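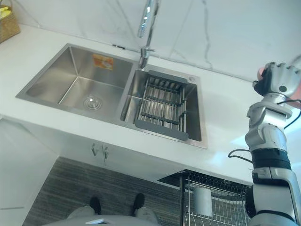 Right arm beside the sink, hand closed, with the black cable on the outside of the forearm.

Clearing fault 226 on the Ciserance hand

Updated December 20, 2018

Fault 226 means the arm controller lost contact with the hand while a grip was active. The fingers hold their last position and the arm stops where it is. On our Jirketti the usual cause is the cable between the wrist and the forearm. It gets pulled when the wrist rotates with the arm raised, and the plug backs out of its socket far enough to drop the signal.

Do not press Resume. The hand may open as soon as the link comes back, and whatever it is holding will fall.

Before you start

Press the emergency stop. Tell anyone in the room that you are working on the arm and ask them to stay out of its reach. You need a 4 mm hex key and a cable tie. Remove the object only if you can slide it out without forcing the fingers. If it won't move, put a folded towel under it and leave it for step 5.

Steps

1. Support the forearm with one hand. The brakes should hold it, but don't count on them.

2. Follow the cable from the wrist down the outside of the arm. Look for flattened spots, cuts in the jacket or a loop that has caught on a joint. A damaged cable has to be replaced, so stop there and tag the robot out.

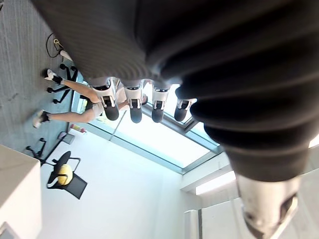
3. Loosen the clamp screw at the wrist and push the plug in until it clicks. Tug it lightly. Tighten the screw again, but only until it stops turning easily. The threads strip.

4. Move the cable tie so there is enough slack for a full wrist turn in both directions. Turn the wrist by hand and watch the loop.

5. Stand clear and release the emergency stop. Wait 10 seconds for the hand to report in. Open the Ruddock console, select Hand, then Open Slow. Keep a hand on the stop button.

6. Run the finger test with nothing in the grip. Any finger that lags or twitches needs to be recalibrated first.

If the fault comes back

Save the log before you power down. The Adbridge logger keeps only the last 8 faults and overwrites the oldest. We had one unit in February where reseating the plug cleared the code every time, and the bad part was the socket inside the wrist.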